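Workshop notebook, Endgate, back bench
21/12/2021

Kitchen table day! I have been looking forward to this one since the Lolov boxes came in, and it was even better with everything unpacked. Writing this up while I still have the feel of it, plus a few things for whoever sets the table next.

Started with the long brown tabletop. Wiped it down twice and let it dry before anything went on. I like this brown a lot. It's warm and flat and it doesn't throw the lights back at you, so the colored pieces really get to show off. The gray top we used for the Plelemura shelves made everything look like a dentist's office by comparison.

The bin first, at the end. It's the wire one with the white fabric and the wavy black grid, and I still think that pattern is the most cheerful thing in the whole lot. The light wooden board sits across the top as a lid and covers most of the opening. I put small bits of pinkish tape at the corners where the board meets the wire, and I'd like to keep them there for now. If you need the bin open, lift the board straight up and mind the handle at the back.

Then the wicker tray with the corn. Two cobs, one on the diagonal and one more or less across the tray. I tried them side by side first and they looked like they were waiting for a bus. Much better at odds with each other. The yellow is terrific against the brown weave.
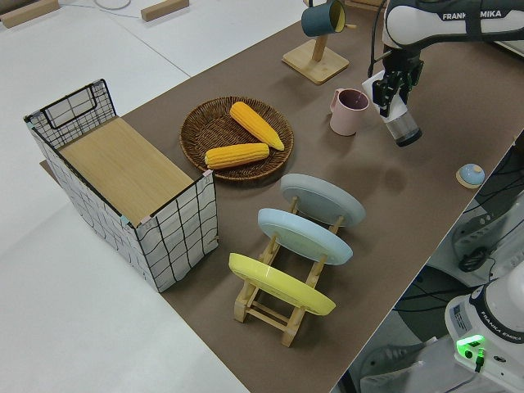
Spent far too long on the dish rack, and enjoyed every minute of it. I tried the plates in several orders before settling on gray-blue at the back, sky blue in the middle, yellow at the front. With the yellow in the middle the two blues stop talking to each other. With the yellow in front you get a nice run from quiet to loud, and it picks up the corn as well, which I hadn't planned and will take credit for anyway. The rack is light wood with slats, very simple, and the plates stand up in it beautifully. Load from the back. Going front to back you end up knocking the one you just placed.

Mug tree: dark teal mug up on a peg near the top, pale pink one standing on the table next to it. I had both of them hanging to begin with and it looked fussy. Having one down makes it look like somebody is about to pour coffee. The teal has a yellow interior, the pink has a darker mauve one, and I had not noticed either until I got them out of the paper. What a nice thing to do to the inside of a mug!

Check that the base of the tree is sitting flat before you hang anything. The post feels solid enough, but a mug near the top makes the whole thing want to lean toward its handle side if there is a crumb under one corner. (Ask me how I know. No mugs were harmed.)

Dunne wants item numbers against everything, so: rack is 109, the bin is 299 on the new sheet. The tray still has its old label from the summer and needs a new one. I haven't done the mugs. Someone with smaller handwriting than mine should do the mugs.

Height of the tabletop feels right to me. I could reach the middle without leaning my sleeve on anything. The last table was over 4 inches higher and I had a sore shoulder by lunch, so this is a real improvement.
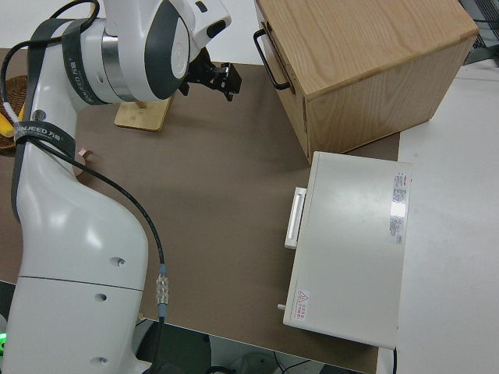 On wicker: I'm a convert. It looks good with fruit and vegetables of any kind, it's light, and it forgives being moved around. The one thing to watch is the rim, where the weave can snag on a sweater. Run a thumb around it before use and trim any loose ends with the small snips, which live in drawer 6 and should go back to drawer 6.

On wood: the pale pieces all get along. The rack and the mug stand could have come from the same kitchen, and the bin lid is close enough in color to join in. I'd be careful about adding anything dark or reddish. If we do bring in another wooden piece, hold it next to the mug stand base first and look at it in daylight.

Still to do:
New label for the tray
Soft cloth for the plates, the blue one smears
Ask Lolov if the wavy grid fabric comes in a second size (please say yes)
More pinkish tape, the roll is nearly done
Try the pink mug on the peg and the teal one down, just to see

Would happily do this again in the new year. Leaving the order of the plates written on the inside of the cupboard door: gray-blue, sky blue, yellow.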